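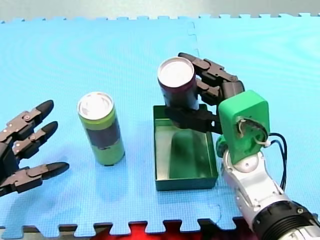

## 5.3 Recording a can-to-tray demonstration by remote control

In this section you teach the Plemus two-arm station to put drink cans in the tray. You wear the Getix gloves and the robot hands follow your hands. Every good recording is called an episode. For this task we advise 183 episodes before the first training.

Please finish the glove calibration (section 5.2) before you start. If you changed a finger or a cable after the last calibration, you must do it again.

### Preparing the mat

1. Lay the foam mat flat and press the puzzle joints together. A raised joint can tip a can over.
2. Put the tray on the mat where both hands can reach it, long side pointing away from you.
3. Stand the cans upright on the mat. Use cans of different colours, and change their places after every 5 episodes.
4. Open both hands and keep them above the mat.

> **Note:** Use full, closed cans. Empty cans are crushed easily, and the grip force learned from them is too weak.

### Recording

5. Hold your hands in the same pose as the robot hands, then press the left pedal. The arms are now connected to you.
6. Press the right pedal to begin the episode. You hear one short tone.
7. Move one hand to the side of a can. Close the fingers slowly, one finger high on the can and the others lower.
8. Lift the can straight up until it is higher than the tray wall.
9. Carry it over the tray and stop there for a moment. Lower it until it stands on the tray floor, then open the fingers fully.
10. Keep the other hand open and still while the first one is working.
11. Repeat for the remaining cans. Press the right pedal again to end.

The episode is saved in the Cindia folder with the next free number. If it has more than 4000 steps, it is refused and you must record it again, a little faster.

> **Caution:** Do not reach over the mat with your real hands when the arms are connected. Release the left pedal first and wait 7 seconds.

> **Caution:** Look at the cables near the wrist before each session. They must have enough slack for a full turn of the wrist. Do not fix them with tape to the finger joints.

### If a can falls

Do not correct it inside the same episode. End the episode, choose **Discard**, and set the can upright by hand after the arms are released. Recordings with recovery movements are made separately, with the Kolář profile (section 5.5).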